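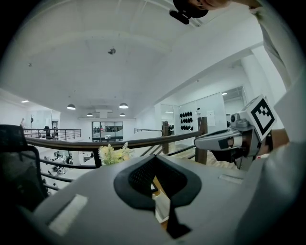
Section 4. Recording your first batch of demonstrations

By now you should have the hand-held gripper charged, paired and sitting on the bench in front of you. If you don't, go back to Section 3, because nothing below will make sense with a gripper that the recording app can't see. I wrote this section after bringing five new people onto the Gokstead project at our office, and most of it is the stuff I kept repeating out loud while standing behind them.

What we want from you is examples. The model learns by watching a person do a small job with the gripper over and over, with the fingers moving the way a robot's fingers would move. You squeeze, you lift, you put down, and the recording keeps the view from the gripper along with how far open the jaws were. So do the job the way you'd want a machine to copy it, and don't worry about looking graceful.

4.1 Before you pick anything up

1. Open the Numura recorder and sign in with your own operator name. Please don't borrow a name from whoever used the station last! Evaristo Sorrentino spent a whole afternoon untangling two people's recordings and I'd like to spare him another.

2. Choose the task card. New operators start on "pick and place, light object." The card shows a start position and a goal, and those are the only two things you need to match.

3. Wipe the lens with the dry cloth from the kit. A thumbprint looks like nothing to you and like fog to the model.

4. Look at the printed marker on the finger. The black and white squares should be clean and flat, with no tape over them and no corner lifting. The software uses the marker to work out where the finger is, so a peeling one means bad jaw readings for the whole session.

5. Open and close the jaws all the way, twice. The bar on the screen should go from one end to the other and back without jumping.

Note: if the bar sticks short of the end, run the jaw calibration again (Section 3.6). It takes less time than throwing out a morning of recordings — I've done both.

4.2 Recording one example

1. Put the object at its start position.

2. Hold the gripper where the task card asks you to begin, and keep still until you hear the beep. The tracker needs that quiet moment to settle.

3. Move in at a comfortable pace. Slower than you'd reach for a cup of coffee, faster than you'd defuse a bomb.

4. Close the jaws on the object and pause for a beat before lifting. Ettore Zanetti calls this "saying hello," and the name has stuck.

5. Carry the object to the goal, set it down, and open the jaws fully. Don't drop it the last inch, even if it's something soft that wouldn't mind.

6. Back the gripper away until the object is clear of both fingers, then press stop.

An example should run no longer than 14 seconds on the starter card. If yours keep going over, you're probably hunting for the grasp. Stop, look at the object, decide where the jaws are going, and then begin.

Caution: keep your free hand out of the working area once recording has started. If you steady the object with your fingers, the model learns that objects steady themselves, and then we get to watch a robot push things off a table.

Caution: pinch points. The jaws won't hurt you badly but they will surprise you. Keep sleeves, lanyards and hair away from the finger slide.

4.3 Mixing it up

This is the part people skip, and it's the part I care about most. Thirty perfect copies of the same motion teach very little. After every 5 good examples, change something:

— move the start position a hand's width in any direction
— turn the object
— come in from the other side
— stand on a different side of the bench, or take the kit to another spot in the building

Backgrounds count too. An office full of railings, lamps and people walking by is a perfectly good place to record, and we want plenty of those along with the plain walls. You don't have to ask your coworkers to clear out of the way. Just tell them you're recording, and point them to the notice and the opt-out sheet (Appendix B) before you start. Anyone who opts out stays out of view, no arguing.

One thing to avoid is pointing the lens straight at a bright window or lamp. The picture goes dark everywhere else and the tracker can lose its place. A lamp off to the side is fine.

4.4 Good, bad and "keep anyway"

When you press stop, the app asks for a rating. There are 3 choices.

Good: the object went from start to goal and you did it cleanly.

Keep anyway: you fumbled, recovered, and finished the job. We love these. Fiorella Sanna went through the first Sivovley set and found hardly any recoveries in it, so the robot had no idea what to do after a near miss.

Bad: the object never reached the goal, your hand got in the way, or the tracker warning came on. Rate it bad and move on. Don't delete it yourself, the review step takes care of that.

Note: a yellow tracker warning that comes on before the beep doesn't spoil anything. Wait for it to clear. If it comes on in the middle of a motion, that example is bad even if it felt great.

4.5 Taking breaks and finishing up

The target for a full task is 600 good examples, spread over the team, so please don't try to be a hero. Tired wrists make sloppy grasps, and you can see it in the recordings well before you feel it. Put the gripper down when your arm starts to drift.

To close a session:

1. Press End Session, then leave the app open until the upload bar is full.

2. Check that the number of examples in the app matches the number on the upload page.

3. Add a line in the notes box if anything changed partway through, such as a new object, a swapped battery or a bump to the lens.

4. Put the gripper back in its cradle with the jaws open. Closed jaws wear a dent in the pads.

If the upload stalls, leave the gripper switched on and message Renzo Zuccaro. The recordings stay in its memory until the upload is confirmed, so resist the urge to reset it. Section 5 covers reviewing your own examples and adding labels.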